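A gripper that forgot it was holding something

Narkwood builds single-arm packing cells for small mail-order firms. In March the company stopped all unattended running on its test arm after a fault in the release sequence. Sofia Ramalho, who runs fault analysis there, went through the logs with us and described what was found, what was changed and what is still open.

The fault first showed up as a bad count. The cell's job is to pick an item from a table, carry it over an open carton and let go. Each completed drop adds one to a counter. At the end of a run of 1248 cycles, the counter and the log of gripper closures did not agree.

"The difference was 16," Ramalho says. "Sixteen closures with no matching release. The arm had gone back to its home position each time and reported that it was ready. On paper it had done nothing wrong, because the controller only looked at the command. It sent the open command, it got an acknowledgment, and it moved on."

The acknowledgment was the problem. It came from the board that drives the finger motor, and it confirmed that the message had been received. It said nothing about where the fingers were. The finger position was available on a separate channel, read at a slower rate, and the motion planner did not wait for it.

In most cycles the gap did no harm. The fingers opened well before the arm began its return. In the sixteen bad cycles the motor driver had gone into a current limit while squeezing, and it dropped the open command without raising an error. The arm then left the carton at full travel speed with the item still in its fingers.

"Return speed is the fastest move in the whole program," she says. "We set it that way on purpose, since an empty gripper is light and there's nothing to lose. So the one time you are carrying something you don't know about is also the time you are moving fastest. That's the part I would call a safety matter. The count was only how we noticed."

Ramalho's group rebuilt the conditions on a bench with ordinary household goods. Cartons and tins were easy to hold and rarely caused the driver to limit. Soft packets were worse. The gripper closes until it sees a set resistance, and with a soft packet the resistance climbs slowly, so the motor keeps pushing for longer than the designers had planned.

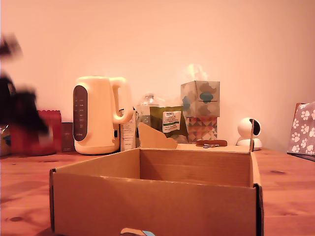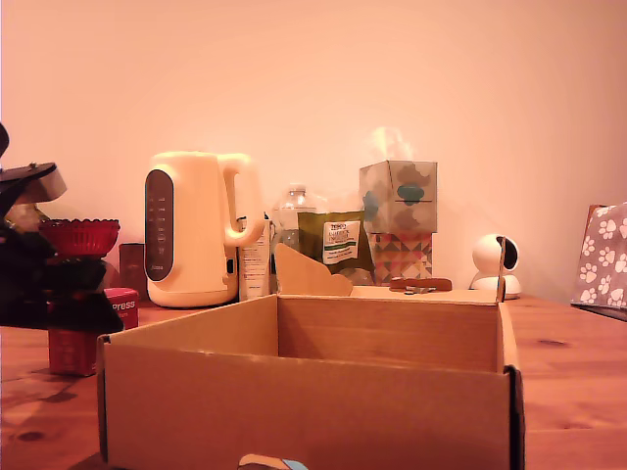
The group had first blamed the cable. Jarkance, which supplies the motor driver, had asked for the connector to be checked, and a worn latch was found on the first inspection. The cable was replaced and the fault stayed. Ramalho says that cost them time.

"A worn latch is a real defect, so everybody was happy to stop there. We wrote it up, closed the ticket and started the next run. Then the counts were off again. I reopened the ticket and put a note on it that no fault gets closed on a visual finding unless we can turn the fault on and off with it."

Turning it on and off took a small change to the test script. The group held the gripper closed for a fixed time before sending the open command and made that time longer in steps. At 2000 milliseconds of holding against a soft load, the driver could be made to limit on demand. With a hard load and the same timing it did not.

The driver's behavior in that state is described in its manual, in a table near the back. Commands that arrive during a current limit are accepted and discarded. "It's documented," Ramalho says. "I don't have a complaint against Jarkance on that. I would have liked an error code. But we had the table and we had not read it with this case in mind."

The fix has 2 parts. The planner now waits for the measured finger position to pass a threshold before any return move is allowed. If the threshold is not reached in time, the arm holds still over the carton, sends the open command again, and after a second miss it stops and asks for an operator. The holding force on soft goods has also been lowered, with a timeout on the closing motion.

Waiting for the position reading makes each cycle longer. Assefa, the customer that was due to receive the first cell, asked whether the check could be switched off for hard goods. Ramalho refused.

"The arm doesn't know what is hard. It knows what somebody typed into a product list. I'm not going to make a safety check depend on a product list."

She is less settled about the table layout. During the bench work the carton stood in front of the other goods, so the arm had to pass close to the items at the back. Nothing in the program treats those items as obstacles. The planner has a table height and a set of wall limits, and that is all. A held object that sticks out below the fingers is not in the model either.

"If you carry a long item without knowing it, your clearance is wrong by the length of the item. We lowered the return speed for now. That is a patch. A proper answer means the planner has to carry some estimate of what is in the fingers, even when it believes the answer is nothing."

That work has been given to the group behind Jultine, the company's planning software, and has no release date. The position check went into the test arm on 3/29/23. Unattended running is still off. Ramalho wants a full run with soft goods only, with closures and releases matched line by line, before she signs for it.

Asked what else she would change, she went back to the counter. It used to count open commands. It now counts measured openings, and the old number is kept next to it in the log so the two can be compared at the end of every shift.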